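Small Towns Wait for the Shoppers

In Falside, the main street gets busy again after five in the afternoon. Shop owners say sales rose in June, but wages did not follow.

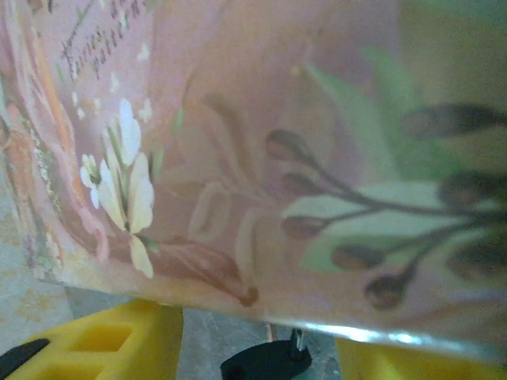 Urmila Kandpal, an economist at Voster, asked 300 families about their spending. Most of them still save first - 86 have delayed a large purchase.

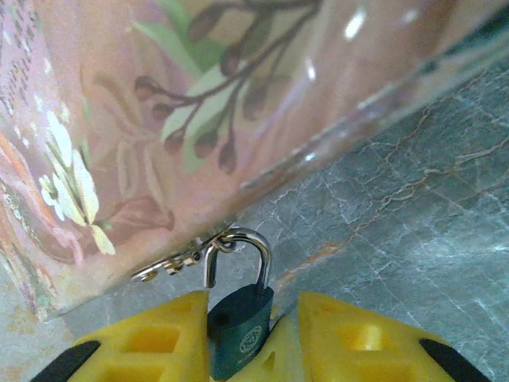
Rents are the bigger worry for small sellers. Samah Benmoussa pays more each year for her home goods shop, and glass with printed white flowers brings only a small profit. She hopes the town will lower its fees before winter.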